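Tabletop Clearing Cell, Karkovgate — Pre-Run Inspection Checklist
Chore under review: sorting mixed items on a dining-type surface. Inspector: Darragh Hanrahan. 25th November. 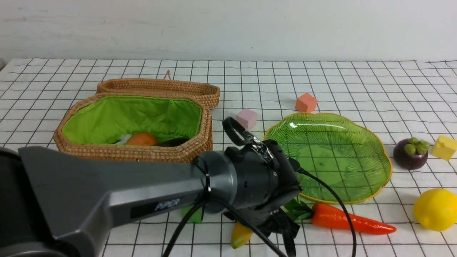 1. Work surface
Cloth flat within reach of the gripper: FAIL
Comment: Back edge is wrinkled where it meets the wall. Smooth and clip before the run. The printed grid may be used for rough placement but not for calibration.

2. Arm and joints
Fasteners tight, no play at wrist: PASS
Home position repeats on 4 consecutive returns: PASS
Comment: Arm is labeled PiPER. Log it under that name. The July sheets used "arm A" and can't be matched to anything.

3. Cables
No cable crosses the working area: FAIL
Comment: Camera cable runs over the cloth and across part of the green leaf-shaped plate. Any pick from the plate can drag it. Reroute along the link and repeat this item.
Second cable hangs in a loop from the joint. Acceptable if it clears the table edge through full travel — check by hand with power off.

4. Wrist camera
Bracket secure, lens clean: PASS
Comment: Reflective strip on the mount. Watch for glare under the overhead lamp.

5. Items
Plate empty at start: PASS
Basket open, lid out of the drop path: PASS WITH COMMENT
Comment: Lid is leaning on the back of the basket. A high release could knock it over. Lay it flat elsewhere.
Grapes are resting on the mangosteen. Separate them for the baseline run; stacked items belong to the Skondden set.
Yellow item under the gripper to be moved clear before the first descent.

6. Stop and limits
Emergency stop tested: PASS
Speed limit set to 300 mm/s: PASS
Log file 2245 opened: PASS

7. Readiness for household use
Unattended operation: NOT APPROVED
Comment: Giltano asked for a yes or no on whether this chore can be handed over. Answer is no. Of 233 logged picks, most stops came from cables and soft surfaces, and a kitchen has plenty of both. Toy produce is also a poor stand-in for fruit that bruises. Flanagan to supply real lemons and carrots for the next series.

Items 1 and 3 open. Do not start until both are initialed.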